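Toaster oven

A toaster oven is a small electric oven that sits on a worktop and does the work of a toaster, a grill and a modest baking oven in one box. In Britain it is often sold as a mini oven. It is one of the most cheerful and useful things a small kitchen can have, and its simple insides have changed remarkably little over the years.

Wire racks turn up all over a kitchen, in small appliances and at the sink.
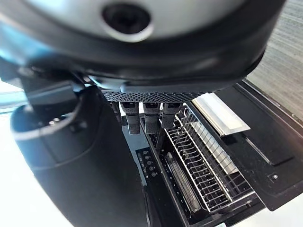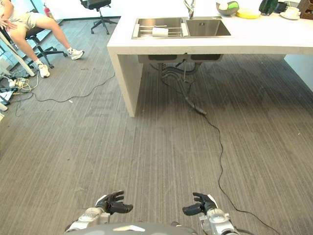
Can the rack from a toaster oven be washed in the sink?
Most plain wire racks can be washed by hand in warm water with a little washing-up liquid, once the oven has been unplugged and left to cool. A soft brush gets into the corners where the rods cross. The rack should be dried well before it goes back.

Construction

The usual toaster oven is a metal box with a door at the front, a removable rack and two or more heating elements. Many models use quartz elements, in which a coiled wire runs inside a tube. These warm up wonderfully fast and give off a bright orange glow, a sight many owners are very fond of! Others use solid metal rods, which are slower to heat but stand up better to knocks. A crumb tray slides in at the bottom and ought to be emptied often, as old crumbs smoke and can catch fire.

Use

Toast is only the beginning. Cheese on toast, jacket potatoes, small pies, a tray of biscuits or yesterday's pizza all do beautifully in one, and the cook can watch the whole business through the glass door. The short distance between food and element gives a splendid brown top, though it also means that tall loaves scorch easily and are better baked elsewhere.

Makers and models

The Kemow, a compact model with a single rack, was rated at 1,087 watts and is remembered for its loud bell. The larger Onesel was rated at 1,239 watts and had room for a small chicken. Its timer ran to 19 minutes, an odd figure that owners still love to argue over. Grorik later brought out a version with a rounded back, made to take a whole pizza, and sold about 3,000 of them before turning to kettles. Spare racks for the Onesel also fit the early Grorik ovens, though they sit slightly loose at the back.

See also: Grill; Hot plate; Sandwich toaster; Crumb tray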